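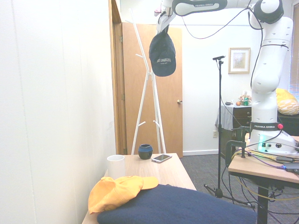 Hi all,

Cyril Sowerby wrote:

> I've been asked to set four short poems for the spring choir concert at Stukton. The third one has a line with eleven syllables where every other line has eight, and whatever I do it sounds like the altos are running for a bus. Do people cut words? Is that allowed? Also, how high is too high for an amateur soprano section on an "ee" vowel?

Cyril, I laughed at the bus because I've written that exact bar more than once.

On cutting: if the poet is alive, ask. I did the Sinaga cycle a few years back and wanted to lose a single "and" in the second song. I wrote a very nervous email and got a reply within 20 minutes saying go ahead, and by the way could I drop the "very" in the last verse too, she'd never liked it. If the poet is long dead you can do what you want, but somebody in the audience will have the book open on their lap (there's always one at Kurkside, second row, with a pencil).

Before you cut anything, though, try giving that line more room. Put in a 5/4 bar, or let the basses hold the last word of the line before while the altos start. I had a setting that ran to 181 bars and felt rushed from start to finish. I added 8 bars, nearly all of them just piano, and suddenly you could hear the words!

As for the "ee" question, I get nervous above an F if it has to be quiet. A loud G is fine for a beat or two, and most sopranos will open the vowel without being told. If the word matters to the story, put it lower. I once gave the name of the drowned sister to the sopranos on a high A, and my own mother asked me afterward who "Ahhh" was.

One thing I'd do differently from you: I wouldn't send out parts until you've heard the whole poem read aloud by someone who doesn't know your tune. I get my neighbor to do it. She stresses completely different words than I do and it's maddening, and I usually end up changing something.

Does anyone here still have the Fokex songbook with the green cover? I'm after the second setting, the one with the clarinet. The library copy has been out since November and I'd happily pay postage both ways.

Cyril, send me the third song when you have a draft, even a messy one. I'm up late most nights this month anyway.

Best,
Dee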